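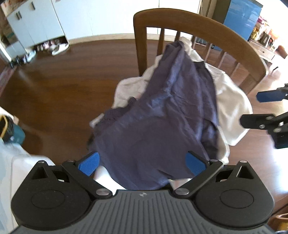 课程作品 > 生活与社会 > 学生项目报告

搜索本站 输入关键词 搜索

穿过一次的衣服去了哪里:Olier宿舍楼换洗习惯小调查

指导老师:Lorraine Sheehan
合作同学:Dwynwen Ifans

一、为什么想做这个题目

说起来这个题目是从一次电话里来的。去年冬天我给外婆打电话,她照例先问吃得好不好,再问睡得好不好,最后问我衣服够不够换。我说够的够的,其实那一周我来来回回就穿两件毛衣,剩下的都堆着,也说不清是干净还是脏。外婆听了就笑,说她年轻的时候,一件罩衫穿几天、什么时候洗、洗完晒在哪里,都是有讲究的,家里人人都知道,不用问。

挂了电话以后我一直在想这件事。我们这一代人衣服比外婆那时候多得多,洗衣机也方便,可是"什么时候该洗"这个问题,好像反而变得模糊了。有的同学穿一次就洗,有的同学一条牛仔裤能穿一整个月,大家住在同一层楼里,却很少谈起。选题讨论那天我随口跟Dwynwen讲了这个想法,她一下子就来了兴致(她家里四个孩子,据说洗衣篮永远是满的),我们当场就决定一起做。Sheehan老师开始有点担心题目太小,后来看了我们的提纲,说小一点也好,只要肯问得细。

我们最想弄明白的是:住在宿舍里的同学怎样判断一件衣服还能不能再穿;那些穿过但还不打算洗的衣服平时放在什么地方;还有,这些习惯是从家里带来的,还是住进宿舍以后慢慢变出来的。

二、地点和背景

调查的地点是我们自己住的Olier楼。这栋楼在Hundar校区的北边,房子比较老,走廊很长,冬天暖气足得让人想开窗,夏天又闷。房间里每人有一张床、一张书桌、一把椅子和一个窄窄的衣柜,衣柜门关上以后里面几乎不通风,这一点后来在访谈里被提到了很多次。

洗衣房在地下室,用的是Husto卡,先充值再刷。机器不算新,周末下午排队是常事。快洗程序是30分钟,标准程序要久得多,所以赶时间的人都抢着用快洗,洗完来不及拿,后面的人就把衣服掏出来放在机器顶上,有时候也会因此闹一点不愉快。洗衣房旁边有一间晾衣室,绳子拉得很密,靠暖气管的那一头最受欢迎。出了校门往车站方向走,还有一家叫Gaber的旧衣店,兼做缝补,老板娘人很和气,我们的调查后半段得到了她不少帮助。

写到这里我想多说一句,我们并不觉得Olier楼能代表所有的学生宿舍。有独立卫生间和阳台的新楼,情况恐怕很不一样。我们只是就近,把自己天天看见又天天忽略的事情认真看了一遍。

三、我们是怎么做的

第一步是问卷。问卷是Dwynwen排的版,一张纸正反面,放在公共厨房的桌上,旁边摆了一罐饼干(饼干是我烤的,第一盘有点焦,也被吃完了)。题目都是生活里的小事,比如"一件T恤穿过之后你通常怎么办""你怎么决定一件衣服该洗了""你有没有专门放穿过的衣服的地方"。大部分题目后面都留了空行,可以自由写。最后收回来56份,字迹有工整的也有潦草的,有一份在背面画了一只猫,我们都留着。

第二步是访谈。我们从愿意留下联系方式的同学里,按年级和家乡的不同挑了一些人,在公共厨房或者他们自己的房间里聊天。刚开始我们照着提纲一条一条问,气氛很僵,后来Sheehan老师建议我们先讲自己的习惯,再问别人的,果然好了很多。人一听到你承认自己的牛仔裤多久没洗,就愿意说真话了。

第三步是写日记。我和Dwynwen各自记了两个星期的穿衣日记,每天晚上写下当天穿了什么,脱下来放在哪里,为什么这样放。起初觉得麻烦,记到后来竟有点上瘾,连出门前挑袜子都会多想一会儿。

最后我们去Gaber坐了一个下午,那天是星期四,店里人不多,老板娘一边给一条裤子换拉链,一边回答我们的问题。

四、大家是怎么说的

1. "第三种衣服"

我们原来以为衣服只有干净的和脏的,可是几乎每一位受访的同学都谈到了中间的那一种。叫法各不相同,有人叫"半脏",有人叫"还能穿",有一位从海边来的同学说她家里管这个叫"歇着的衣服",我们两个都很喜欢这个说法,报告后面也就借用了。

歇着的衣服放在哪里,答案五花八门。写得最多的是椅背和椅面,其次是床尾、门后的挂钩,还有人在衣柜里单独划出一格。一位住在走廊尽头的同学说,他晚上把衣服从椅子搬到床上,早上再从床上搬回椅子,搬了一个学期,从来没想过要买个架子。Dwynwen听到这里笑出了声,因为她自己也是这样。

不愿意把歇着的衣服放回衣柜的人,理由相当一致:怕把味道带给干净的衣服。前面提到的衣柜不通风,大概也助长了这种担心。有几位同学说,在家里的时候他们会把外套挂到阳台上吹一吹再收,住进Olier楼以后没有阳台,这个步骤就自然省掉了。

2. 靠鼻子,也靠记性

怎么决定该不该洗呢?问卷里最常出现的一个字是"闻"。除此之外,大家还会看领口和袖口,会想一想那天做了什么:去过食堂的油烟窗口没有,跑过步没有,坐过长途车没有。有一位同学的标准很特别,她看的是第二天要见谁。要是只去图书馆,昨天那件毛衣就很好;要是去见导师,就得换一件,哪怕毛衣一点味道也没有。

这让我想到,洗衣服这件事除了卫生,还有一部分是体面。我们在访谈里试着往下问,发现大家对别人其实相当宽容,很少有人会留意同学连着几天穿了同一件衣服,可是轮到自己,总觉得全班都会看出来。我自己写日记的那段时间,故意连着穿了同一件灰外套去上课,一句议论也没听到,心里既松了一口气,又有那么一点点失落。

3. 家里的规矩

从家里带来的习惯,比我们想的要牢固。很多人说得出妈妈或者奶奶的原话,例如"外头穿的裤子不许上床""深色的和浅色的不能见面""太阳好的日子不洗衣服是浪费"。这些话小时候听着烦,现在一个人住了,却不知不觉地照着做。

当然也有变的。变得最厉害的是分色洗。在家里严格分开洗深浅色的同学,到了宿舍多半会放弃,因为分开洗就要刷两次卡,占两台机器,赶上周末还要多排一回队。有人为此付出过代价,一件新买的白衬衫出来成了淡粉色,后来当睡衣穿了。也有人想出了折中的法子,和隔壁房间凑着洗,深色的归一家,浅色的归另一家,洗好了再各自认领。我们觉得这个办法特别好,后面的建议里会再提。

4. 旧衣店里听来的话

Gaber的老板娘说,送来修补的衣服里,磨坏的当然有,可是洗坏的也很不少:毛衣缩了,弹力裤松了,印花裂了。她认为许多年轻人洗得太勤、水温太高、脱水又太狠,薄一点的料子经不起。她自己的做法是外套多刷少洗,毛衣平铺着晾,衬衫只先搓领口袖口。她还教我们看衣服里侧的缝线,说线要是开始起毛,就该趁早补几针,等破了洞再拿来,她也不是不能修,只是要多收钱。说完她自己先笑了。

我们把随身带去的一件旧开衫请她看,她指出腋下有一处针脚松了,当场用同色的线缝好,没有收我们的钱。那件开衫我现在还常穿。

五、两个星期的日记

日记部分我们写得很长,这里只拣要紧的说。

Dwynwen的规律很清楚:贴身的衣服穿一次就进洗衣袋,没有例外;中间层的衣服看情况;外套几乎不洗。她的麻烦出在中间层,每到周三周四,椅子上的衣服就开始互相压着,她想穿的那一件总在最底下,抽出来已经皱了,只好又换一件,于是歇着的衣服越来越多。她在日记里写:"今天翻到一件上周的衬衫,忘了它是哪天穿的,只好洗掉。"

这句话我读了好几遍,因为我的日记里也有差不多的内容。回头一数原因,我们两个人送去洗的衣服里,有相当一部分并没有脏,只是堆得太久,忘了它的来历,或者压皱了,不想再穿。换句话说,放的方式影响了洗的次数,这是我们开始做项目时完全没有料到的。

我的另外一个发现是天气。下雨那几天晾衣室潮得很,我宁可多穿一次,也不想去挤那根靠暖气管的绳子。等到天一放晴,全楼的人像约好了似的抱着衣服往地下室跑,电梯里全是洗衣液的香味。

六、一些小小的建议

和Sheehan老师讨论之后,我们把想法整理成几条,已经贴在公共厨房的留言板上了:

给歇着的衣服找一个固定的位置,最好能挂开,别叠着压。门后的挂钩就很够用,挂的时候把当天穿过的放在最外边,第二天一眼就能看到。

外套和毛衣穿完先在窗边晾一晚再决定。Olier楼的窗台窄,可以把衣架挂在窗把手上。

和邻居凑着分色洗。我们在留言板旁边钉了一张表,想凑的人写上房号和颜色就行,深蓝、黑色归一栏,白色、米色归另一栏。这张表贴出去以后用的人还真不少,有一栏已经续了纸。

领口袖口先手搓,再考虑整件要不要洗。

另外我们给宿管写了一封信,询问能不能在晾衣室里加一排挂钩。十一月的时候收到了回复,说会在下一次维修时考虑。

七、做得不够的地方

问卷放在公共厨房,填的自然多是常做饭的人,天天在食堂吃的同学我们碰到得少,他们的习惯可能不同。其次,洗衣服多少算是私事,有些人大概会把自己写得比实际勤快一点,我们没有办法核对。日记只有我们两个人写,时间也短,换一个季节,结论也许就变了。夏天出汗多,歇着的衣服应该会少很多,我们很想在下学期暖和起来以后再记一轮。

还有一个遗憾,我们本来打算访问洗衣房的维修师傅,约了几次都没碰上,只从他贴的通知里知道,机器最怕的是口袋里的纸巾和硬币。

八、感谢

谢谢所有填问卷的邻居,谢谢让我们进房间聊天、还请我们喝茶的同学,谢谢Gaber的老板娘和她那几针。谢谢Sheehan老师耐心地读了我们又长又乱的初稿,把第四部分从一大团变成了四小节。也谢谢我外婆,我把报告念给她听,她从头听到尾,然后问我那件开衫补得牢不牢。

相关作品
公共厨房里的调料架:一学期的观察
Hundar校区的自行车都停在哪里
一封信要走几天:校内信箱使用情况
外婆的针线盒(口述记录)
雨天与图书馆座位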